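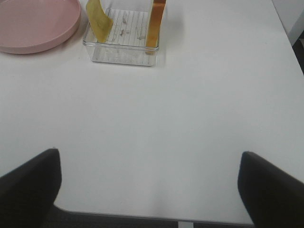
Agnes Kinnear told me not to bother with the Flarnia desk unless I planned to keep it in one place. She has had hers through two moves and the leg bolts worked loose both times.

I bought mine from the Paterson store in Nillville and have used it daily since July, mostly for paperwork and a sewing machine. I haven't moved it, so I can't speak to that part.

Assembly took 90 minutes alone. The instructions are drawings only, and step four shows the crossbar upside down. Lay the top on a blanket, put all the bolts in by hand, then tighten them. The hex key in the bag is soft and I switched to my own.

It's rated for 200 pounds. With the sewing machine running at full speed there is a slight side-to-side shake, worse if the feet aren't leveled. The feet screw in and out easily enough.

White matte shows pencil and coffee. A damp cloth gets both off if you do it the same day. Ballpoint ink has left one faint line that I've given up on.

The cable tray is an extra and too shallow for a power strip with large plugs. I sent mine back and the refund came in nine days.

I also looked at the Imon desk, which has a thicker crossbar and a drawer. It was $700, and I didn't need the drawer.

Four stars.

Nazareno Grasso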